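Fil : ma matinée portes ouvertes chez Skotari (robots, crochets et beaucoup de café)

1/ Bon, je vous avais promis un retour sur la visite, le voilà ! J'ai pris des notes dans tous les sens, donc ça va partir un peu dans le désordre.
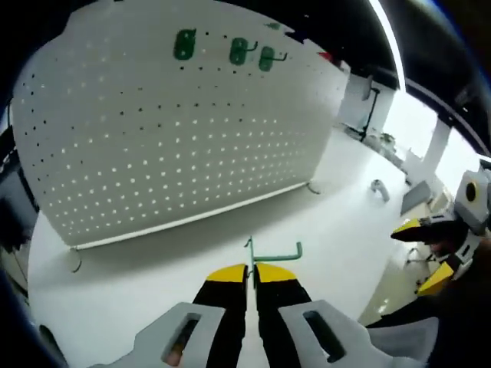

L'atelier « crochets » vu depuis la pince : un crochet vert entre les doigts, le panneau perforé derrière.

2/ Pour situer : Skotari ouvre son labo au public une fois par an, en juin. On s'inscrit par mail, on reçoit un badge autocollant (le mien s'est décollé dans le tram, bravo moi) et on passe d'un poste à l'autre par petits groupes. Dans le mien on était 9, dont une dame venue avec son petit-fils qui posait de bien meilleures questions que nous tous.

3/ Début à 9 h, café, mot d'accueil de Tracey Kettle. Court, ce que j'apprécie. Elle a surtout parlé de Vusora, leur projet de robots pour les réserves de petits magasins : ranger, accrocher, décrocher, réassortir. Rien de spectaculaire sur le papier et pourtant c'est là que j'ai passé le plus de temps.

4/ Parce que le robot, avant de savoir faire, il faut lui montrer. Et chez eux on lui montre à la main ! On prend des pinces portatives, on fait le geste soi-même, tout est enregistré et ça sert ensuite à l'entraînement. Je connaissais le principe par des articles, mais je n'avais jamais eu l'outil au bout du bras.

5/ Le geste du jour : les crochets d'un panneau perforé. Vous savez, le truc qu'on a tous au garage. Chez moi ça prend deux secondes avec les doigts. Avec une pince, c'est une autre histoire…

6/ Premier piège : l'orientation. Le crochet est coudé, donc si on l'attrape un peu de travers, il arrive de travers devant le trou. Kobina Kwofie, qui animait le poste, nous faisait recommencer la prise jusqu'à ce que la tige soit bien droite. « Si la prise est mauvaise, tout le reste est mauvais. » Je l'ai entendu le dire à chaque personne du groupe, sur le même ton, avec une patience que je n'aurais pas eue.

7/ Deuxième piège : on voit mal le trou au moment où on en a besoin. Les doigts de la pince passent devant, le crochet aussi, et on finit par y aller au toucher. Sauf que du toucher, avec une pince, il n'y en a presque pas. J'ai gratté à côté du trou un bon moment avant que ça rentre (et j'ai fait « AH ! » très fort, pardon aux voisins).

8/ J'ai demandé à quoi servaient mes essais ratés. Réponse de Kobina : ceux des visiteurs ne sont pas gardés, mais dans leurs vraies séances ils conservent aussi les hésitations et les reprises. Un robot qui n'a vu que des gestes parfaits ne sait pas quoi faire quand il tape à côté. Ça m'a bien plu comme idée.

9/ Une personne entraînée de l'équipe enregistre 38 poses de crochet dans une séance, puis pause obligatoire. L'avant-bras fatigue vite ! Au bout de cinq minutes je sentais déjà le mien, et je fais de l'escalade, je précise.

10/ Côté démo, Theophilus Atinga nous a présenté Antwi, le bras qui a appris à partir de ces enregistrements. Deux essais devant nous. Au premier, crochet posé du premier coup. Au deuxième il a buté, reculé, retenté, et fini par lâcher la pièce. Theophilus n'a pas cherché à noyer le poisson, il a juste dit que la prise était trop basse. Le petit-fils a applaudi quand même, puis tout le monde.

11/ Question qui revenait tout le temps dans le groupe : et les emplois ? Barry Kershaw, ancien chef de rayon passé côté labo, a répondu assez franchement qu'il n'en savait rien pour dans dix ans, et que pour l'instant Antwi est plus lent que n'importe quel stagiaire. J'aurais aimé qu'on creuse, mais on nous attendait au poste suivant.

12/ Le poste suivant c'était Vonerov, leur logiciel pour trier et relire les enregistrements. Là j'avoue avoir décroché (sans jeu de mots). Trop de monde devant l'écran, micro qui grésille, et j'avais faim. Si quelqu'un y était et a mieux suivi, je prends vos notes !

13/ Pour ceux qui veulent y aller l'an prochain : inscrivez-vous tôt, évitez les manches larges, et demandez à passer au poste des crochets en premier, après il y a la queue. Le parking est minuscule, prenez le tram.

14/ Merci à Yaw Ankrah de m'avoir transféré l'invitation, je te dois un café. Et oui, en rentrant j'ai essayé de raccrocher mes outils au garage avec une pince à barbecue. J'ai fait tomber le niveau à bulle derrière l'établi, il y est toujours.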